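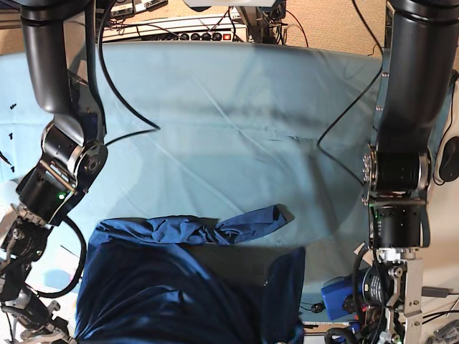
*DEKTHORPE, December*

## Keeping an Advent wreath through to Christmas

The wreath is lit on the four Sundays before Christmas, with one more candle each week. The first candle does the most work and is often down to a stub by the last Sunday. Buy a spare of the same color when you buy the set.

**Greens.** Cut stems stay fresh longer if they stand overnight in a bucket of cold water before you tie them. Fir and boxwood hold up well. Hemlock drops its needles in a warm room. If you use floral foam, add 250 ml of water to the tray on Saturday evening and check it again midweek.

**Candles.** Trim wicks to a quarter inch before lighting. If a candle is loose in its cup, wrap the base with a strip of foil. Keep the flame 3 inches clear of any greenery, and more once the needles turn brittle. Put the wreath out before you leave the room, even between the reading and supper.

**Wax on the cloth.** Let it harden, then lift off what you can with a dull knife. Lay plain brown paper over and under the spot and press with a warm iron, moving to clean paper as it fills. Purple and rose wax can leave dye behind. Dab that with rubbing alcohol after testing a hem, rinse, and wash as usual. Don't put the cloth in the dryer until the mark is gone.

**Holder.** Brass cups go in hot water for a few minutes and the wax slides out. Dry them right away.

**Storage.** Wrap leftover candles singly in tissue and lay them flat in a cool closet. In the attic they bend by August.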